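Best way to fold and store thick, soft things that won't stay folded?

Asked by Keegan Fairweather in Laundry & Closets
4/22/24 - 156 views

I moved into a smaller place in Wuvville this month and went from a full closet to one dresser with shallow drawers. T-shirts and jeans are fine. My problem is the soft stuff: fleece tops, a couple of thin blankets, heavy socks, some polishing cloths. I fold them flat, put them in the drawer, and by the next morning they have puffed up and the drawer catches on the way in.

I have tried folding in thirds and then in half, and rolling. Rolling holds for socks but the bigger pieces come undone. I do the folding right after the clothes come out of the dryer, and I usually dump everything in a heap and work through it one piece at a time. Dark green and dark gray pieces are a lot of what I own, so it would also help to know if you sort by color or by type.
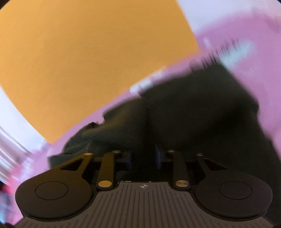
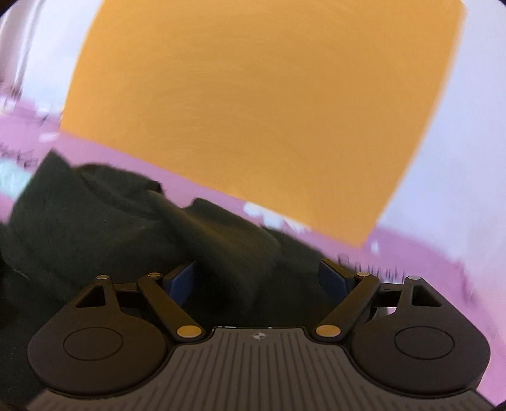
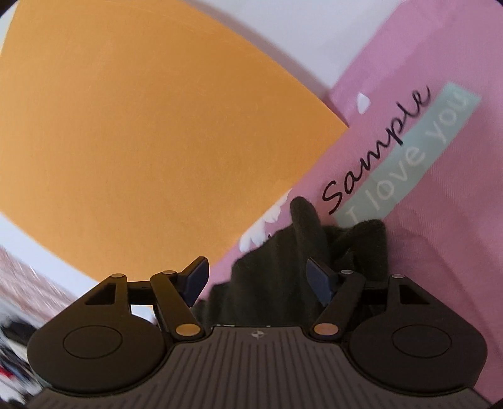 The drawers are 610 mm wide on the inside and not very deep front to back. I don't want to buy another dresser. I looked at the Odura drawer dividers but I can't tell if they help with thick fabric or only with underwear and ties. Vacuum bags are out, I wear these things every week.

Answer 1 (accepted)

Let them cool first. Fleece straight from the dryer is full of air and it springs back. Spread each piece flat on a bed or table for a few minutes, then press the air out with your forearms, starting at the hem and working up.

For tops, fold the sleeves in, fold the sides in so you have a long strip, then roll tightly from the neck down. Before you start, turn the bottom hem inside out by a hand's width. When the roll reaches the hem, flip that cuff back over the roll. It holds by itself, no bands needed. Same idea works on sweatpants using the waistband.

Stand the rolls on end in the drawer, packed so they hold each other up. If the drawer is half empty they will fall over and loosen, so fill the gap with a shoebox.

Sort by type. If you sort by color you end up with a cloth next to a top next to a sock, and nothing packs well. The exception is dark socks - match those near a window.

Answer 2

I have the dividers you mention. They are OK for socks and cloths. With a fleece they pop out of place when you push the drawer shut. I sent 2 back and kept 3 for the sock drawer.

I keep the blankets out of the dresser altogether. Mine go in a flat zip bag under the bed, folded once and not squeezed.

Answer 3

skip fabric softener, made mine fluffier. also why not just hang them

Comment from Keegan Fairweather: No closet rod in the new place, so hanging is out for now. The cuff trick worked on two of the tops. The third is cropped and too short for it, so that one gets folded and goes on top.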